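Marijke Maes
15 August 2018

OK, thread time. I have been reading about how people arrange their books for most of July and I need to put it somewhere before my family stops answering my calls. 1/

It started with a box of old novels from my aunt's house in Fesanmont. I was going to put them away in an afternoon. Then I got to a translated book with two editors and no author on the spine and I just sat down on the floor with it. Where does that GO?

So I asked a few friends how they shelve at home, and wow, did they have opinions. Color, height, mood, the order they read them in, one very firm "by whether I'd lend it." I loved every single answer.

The height people have history on their side, by the way! Plenty of old libraries shelved by size. Big books low, small books high, and each one got a fixed spot. The number on the book told you the shelf it lived on and had nothing to do with what was inside.

That works great until you buy more books. Then you have a cookbook-sized hole at one end and a pile on the stairs.

Shelving by subject sounds obvious to us now, but somebody has to decide what the subjects are. Is a book about bees farming or nature? What if it's mostly about the author's divorce, with bees?

(I own that book. It's wonderful. It is currently with the bees.)

And alphabetical has its own traps. Do you file "Mac" and "Mc" together? Is "The" a word? My friend Yao-tsung Tang spent years in a used bookstore called Lerner and says the "van" and "de" names caused more arguments than the rent.

He also told me the store went through a period of shelving by publisher. It looked gorgeous, all those matching spines! Customers could find nothing. It lasted one winter.

Another thing I had no idea about: for a long time, lots of books sat on shelves with the spine facing IN and the page edges facing out. Sometimes the title was inked right across the edges of the pages. Now I want to do it to one book, just one, to see how it feels.

Before that, many were stored flat, which makes sense if your book has metal bosses on the cover and weighs as much as a goose.
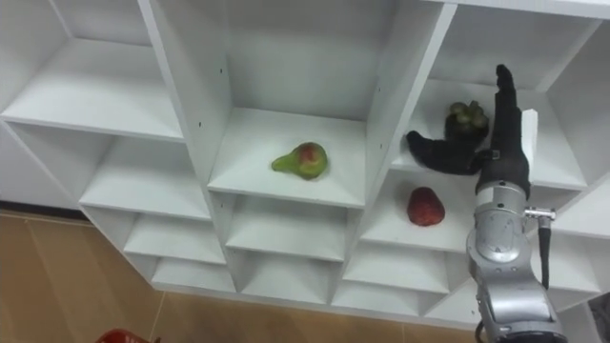

White cubbies, tan tile.

Cubes versus long shelves is its own argument. I've come around to cubes. Each one is a little room, so a subject can end without needing a bookend, and you can leave one empty for whatever you get obsessed with next.

The long shelf people say cubes waste space on top of the paperbacks. They're right. I put paperbacks sideways on top of the paperbacks.

My current count is 226 books, down from a lot more before the last move. I tried sorting all of them by the year each was written. Took a whole evening and it was SO much fun -- you end up with neighbors who would have hated each other.

It also made me notice I own almost nothing written before my grandmother was born. Working on that. Suggestions very welcome, especially travel writing and anything with letters in it.

Someone asked about apps. I tried one called Gesten and it was fine, but I missed the writing-down part. I went back to index cards. A pack of 100 is plenty to start, one card per author, titles in pencil.

For anyone starting from a big mess: pull out 30 books you know you love and shelve only those. However you naturally put them is probably your system. Mine turned out to be "who would I read this aloud to," which no librarian would accept.

Next up is my neighbor Cassim's record collection. He says it's 3,004 albums and that there is a system. I've been invited over to guess what it is. Will report back!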